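4.2 Changes in room preparation work

The second site, a staff lodging house at Starnesholm, employs attendants who prepare rooms between occupants. Before the two-armed machine was introduced, each attendant worked alone and was paid by the room. Under the arrangement agreed with the operator, Rolland, an attendant now shares each room with the machine and is paid by the hour. We observed 225 room visits and held interviews with 6 attendants.

The main change reported was in the order of tasks. Attendants had been used to starting with the bed and leaving the floor until last. With the machine present, they tended to deal first with cables, boxes and other loose articles, and several described this as extra work that the rota did not record (Figure 2).
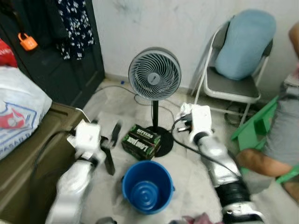
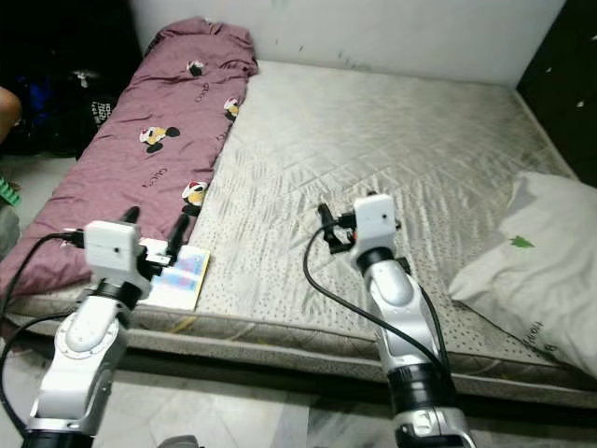
Figure 2. Shared room work at the Starnesholm site. First picture: the right gripper holds an electrical plug, with a pedestal fan and a blue bucket on the floor. Second picture: the left gripper reaches towards a card at the edge of a mattress. A person is partly visible in both.

Attendants also raised the question of judgement. Small articles left in a room may be rubbish or may belong to someone, and staff felt that they would be held responsible for either mistake. Lacroix, who led the interviews, recorded similar concerns at Zalstead, where attendants had asked for a written rule on personal belongings. The rule was issued in May and is discussed in Section 5.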